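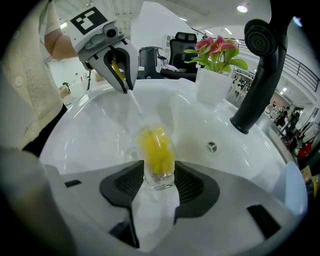 Flonex es una pinza de mano de dos mordazas con cámara incorporada, pensada para grabar demostraciones que luego sirven para entrenar políticas de manipulación. En el club la usamos desde junio, siempre por parejas, porque casi todas las tareas de nuestro proyecto de curso son bimanuales. Fregar un vaso es la que más nos ha enseñado sobre la herramienta: una pinza se ocupa del vaso y la otra lleva el cepillo de esponja por su mango blanco, fino y poco agradecido. El vidrio transparente dentro de una pila blanca y brillante es mal fondo para cualquier cámara, y por eso lo elegimos como prueba.

Inicio Reseñas Proyectos Calendario Contacto
Buscar en el sitio Escriba un término Buscar

Configuración de la prueba

Dos unidades, firmware de serie, sin modificar las almohadillas. Los operadores fueron Orlando Montoya y Qiuyue Fu, que se alternaron en turnos de media hora. Kaiwen Liang revisó las trayectorias y Kenneth Dalisay se encargó del reentrenamiento. En total grabamos 553 episodios, de los que 200 corresponden a la tarea del vaso. El resto se reparte entre doblar paños, cerrar botes y ordenar cubiertos.

Agarre

Las almohadillas acanaladas sujetan bien los objetos rígidos de sección regular. En vidrio seco no hubo deslizamientos apreciables. En vidrio mojado hay que cerrar más de lo que pide el instinto, y la pinza no ofrece ninguna realimentación de fuerza: el operador la estima por la resistencia del gatillo. Con mangos delgados el problema es otro. El cepillo gira sobre su eje al rozar la pared interior del vaso y la orientación final deja de coincidir con la registrada al inicio. Qiuyue lo resolvió agarrando más cerca de la esponja – a costa de tapar parte del vaso en la imagen.

Seguimiento

El marcador en blanco y negro de la carcasa permite recuperar la posición relativa de una pinza vista desde la otra. Funciona con iluminación difusa. Bajo focos de techo, y con porcelana delante, perdimos la detección en 4 de cada 100 fotogramas, casi siempre con el marcador muy inclinado. El software interpola huecos cortos sin avisar; preferiríamos que los señalara en el registro. Votbridge, el conversor que usamos para exportar, tampoco conserva esa información.

Ergonomía

El peso está adelantado. Tras 3 tandas seguidas la muñeca lo nota, sobre todo en la mano que trabaja desde arriba. Xiuying Jin, que es zurda, encontró incómodo el botón de inicio de grabación y acabó usando el pedal que se vende aparte. La apertura máxima alcanza para un vaso corriente, pero una jarra ya queda fuera.

Comparación

El curso pasado trabajamos con la Busivar, más ligera y con mejor gatillo. Su calibración, sin embargo, se perdía con cualquier golpe contra el borde de la mesa y había que repetirla casi a diario. La Flonex la mantuvo durante toda la campaña. En nitidez de imagen no vimos diferencias que justifiquen el cambio.

Valoración

Recomendable para clubes que ya tengan resuelto el procesado de datos y vayan a grabar tareas a dos manos. Para un grupo que empieza, una sola unidad y objetos opacos bastan el primer trimestre. Quedan pendientes las pruebas con guantes y con la carcasa de repuesto – las publicaremos junto con los resultados de la política entrenada, que llamamos Mao en el repositorio.

Imprimir esta página Enviar por correo electrónico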